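Ticket: Left thumb lags behind operator during clothes pick-up
Project: Prunida
Site: Cairns bedroom set
Opened by: Gavin Jardine
Assigned to: Lenni Savolainen
Status: Open, workaround in place

Gavin, Tue 25 July
Teleop demos for "pick clothes off the bed, put them in the container". When I close my left glove the fingers follow straight away, but the thumb comes in late. The cloth slides out before the grip is made. Right hand is fine. Restarted the Gotgate bridge, no change. Swapped gloves, same fault on the left.

Lenni
Is it late on every close, or only after a long hold? Please attach stills from the head and wrist cameras.

Gavin
Every close. It gets worse after 10 minutes or so of driving. Stills attached. 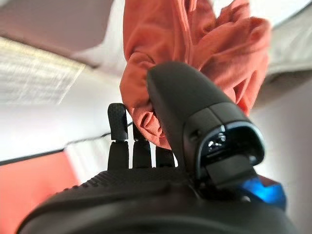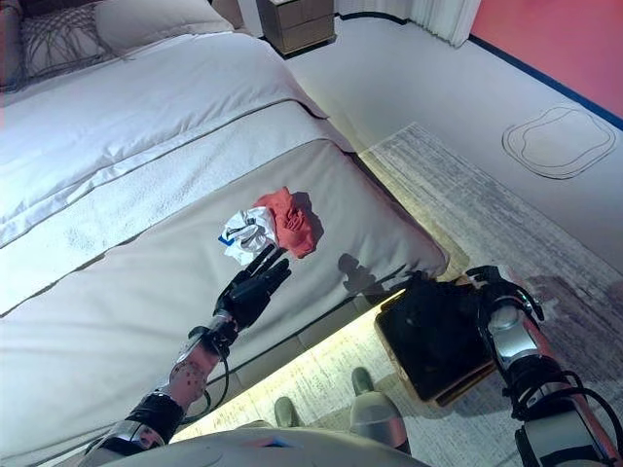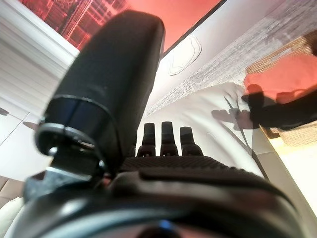
Lenni
Thanks. I went through the log for that session. Thumb commands leave the glove on time and then wait in a queue on the Vusau side. The queue limit for the left thumb is set to 3,000 messages. It should be 2. Looks like the left hand profile was copied from the bench setup and never changed.

Gavin
Changed it to 2 and reran. Thumb now closes with the fingers. There is still a small delay on the first grasp after start-up - opening and closing the hand once before recording clears it.

What should I do with the earlier demos?

Lenni
Mark them as "late thumb" and keep them out of the training set. Don't delete them, I want to compare the timing. The start-up delay is a separate fault and I'll look at it in August. Leaving this open until the profile fix is merged.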